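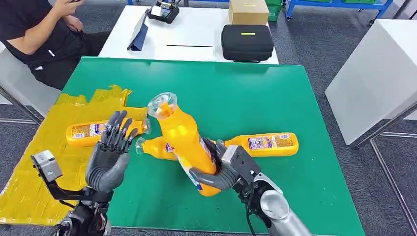 *Reading time: 2 minutes*

**Vasivow puts its hand set-up routine out in the open**

TOLEDO, May – I'm Lama Rawashdeh and I look after the two-handed cell at Vasivow, which means I spend a lot of my day watching dark grey fingers close around yellow bottles. From this month the routine we use to set those hands up is free for anyone to download. We call it Folliment (my colleague Hala Nassar picked the name and won't tell me what it means!).

It started as a page of my scribbles taped inside a cupboard door. Now it's a proper checklist of 12 steps, and it covers the dull stuff that used to eat our mornings: squaring up the green mat, checking each finger joint opens all the way, looking over the wrist fasteners, making sure the cable has enough slack when the arm reaches across. Then come the bottles. We lay them on their sides, caps pointing different ways, and have the right hand pick one up and tip it while the left stays open over the next.

Why bottles? They're tall and narrow and they roll, so a thumb that's set slightly wrong shows up fast. If the grip slips, you go back to step 4 and zero the thumb again before you touch anything else. Please don't skip that one – I have, and I lost an afternoon to it.

We ask for a full run every 1,000 grasps and a short one after any finger is swapped. Hala kept the log while we were writing it all down, and it stands at 311 runs. Her notes are in the download too, grumbles included.

"I wanted something you could follow with a screwdriver in one hand and a cup of tea in the other," says Hala. "If a step needed reading twice, Lama had to write it again."

Plistis, who build our wrist housings, have read through the fastener section and sent back some very welcome corrections on tightening order.

**Getting hold of it**

Folliment comes as a printable sheet and a plain text file, both from the Vasivow website. Visits to the Toledo workshop can be booked through the press desk, mornings only, and I'll be the one showing you round.

**Press contact:** Hala Nassar, Vasivow, Toledo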